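Search this site Search Go

The woman who can fold a T-shirt and wants you to enjoy it

11/14/23
By Clodagh Hegarty

Miroslava Slanina owns four T-shirts in the same shade of blue and can tell them apart by the collars. 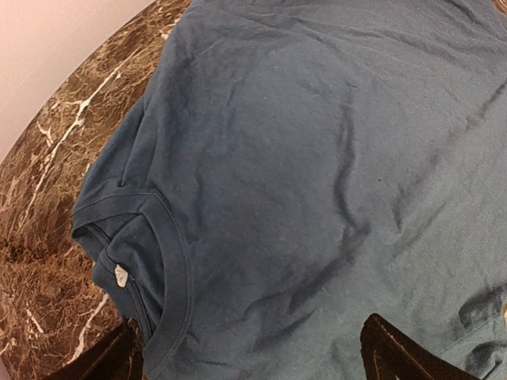
Start with the collar

"People look at the middle of a shirt first, the big flat part," she says, smoothing a sleeve with the side of her hand. "But the middle looks after itself. Look at the neck! If the ribbing lies nicely, the whole shirt wants to lie nicely."

I have come to her flat in Zisholm to be taught how to fold, a thing I had assumed I already knew. By the time the kettle has boiled I have been put right, very kindly, and I'm having a lovely time.

Slanina spent nineteen years in alterations, most of them at a little shop called Cladura, where she took up trousers and replaced zips and, at the end of every job, folded the thing and handed it over. It was the handing over she liked best. When the shop closed she began giving evening classes in looking after clothes, first in her own kitchen and then in the upstairs room at the library. So far 753 people have been through them, a figure she keeps in pencil on the inside of a cupboard door.

The class on T-shirts is the one that fills up first, which still surprises her. "I thought they would want darning. I love darning! But everybody has a drawer that won't shut."

A good hard surface

She likes to fold on something hard and cool. A bed is too soft, she says, and you end up chasing the cloth about. Stone is best if you have it, and polished marble is a particular pleasure, with the one drawback that cotton slides on it. Her answer is to put one palm down on the shirt and leave it there while the other hand does the work.

A round table makes some of her pupils nervous, as there's no straight edge to line the hem up with. Slanina thinks this is a good thing. "You use the shirt to measure the shirt. Shoulder seam to shoulder seam, hem to hem. The table is only there to hold it up."

Then there is the matter of creases. I have always pulled at mine, and she winces when I do it. Her way is to start in the centre of the chest and stroke outwards with flat fingers, towards the sides first and then down, going back over any stubborn ridge from the other direction. A deep fold needs lifting, so you pick up the nearest edge, let a bit of air in under the cloth, and set it down again. It's oddly satisfying and I did it five or six times more than I needed to.

What about lint, I ask, thinking of my own dark shirts, which collect it like a hobby. "Turn them inside out for the wash and keep them away from the towels," she says. "And then a few specks will be there anyway, and you must go out and have your day."

She is just as relaxed about the label in the neck. Some pupils snip it off straight away, but she leaves a small white tag where it is if it doesn't itch. In the dark of an early morning it tells you which way round you are.

Three folds and a stand

The fold itself takes seconds. Face down, one side in to the middle with the sleeve turned back on itself, the other side to match, then up from the hem in thirds. Done well, the little parcel will stand on its edge in the drawer. Mine leaned, then flopped over, and she clapped all the same.

A new round of classes begins in June. I've put my name down for darning.

Comments (4)

Mawuli Amegashie
Did this course last year and my drawer still shuts. The palm trick is the bit I use most, also works for pillowcases.

Marit Rønning
Does she say anything about long sleeves? Mine always make a lump in the middle.

Clodagh Hegarty
Marit, she folds the sleeve straight down along the side so it runs the length of the shirt. Less lump!

Kobina Wumbei
Thirds never works for me, I'm tall and the shirts are long. Quarters fits my drawer better. Lovely piece though.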